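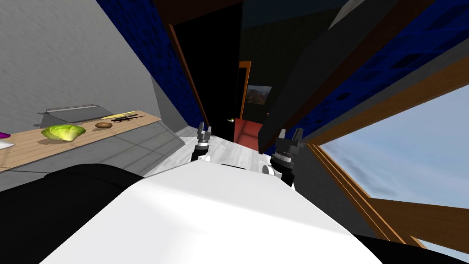

Drying Time of Water-Based Floor Finish in Shared Student Housing

Zewditu Wako and Giorgia Pagano

1. Purpose

The Flelberg residence closes its common rooms each June for refinishing. Residents have complained that the rooms stay closed longer than the product label requires. We measured how long two water-based finishes, Nordin and Pluvine, took to reach a tack-free state under normal indoor conditions.

2. Method

Test panels of unfinished maple were sanded, wiped with a damp cloth and left overnight. Each panel received 2 coats with a foam applicator. We used 40 panels, divided equally between the finishes. Half of each group was kept in a room with the window open and half in a closed room of the same size.

Tackiness was checked by pressing a cotton ball under a 200 g weight and looking for fibres left on the surface. A panel was recorded as dry when no fibres remained. Readings were entered in a Flosix spreadsheet, which held 1139 entries by the end of the test.

3. Results

Pluvine dried sooner than Nordin in both rooms. Opening the window shortened the drying time for both finishes, and the effect was greater for Nordin. The second coat took longer than the first on nearly all panels. Several Nordin panels coated on Friday showed a cloudy colour near one end and were sanded back and redone.

4. Limits

Humidity was read from a single meter in the hallway. Coat thickness was not measured. Foot traffic and furniture loads were outside the test, so the results apply to touch drying only and not to full cure.

Contact the authors | Copyright Flelberg Student Projects | Back to top
2 comments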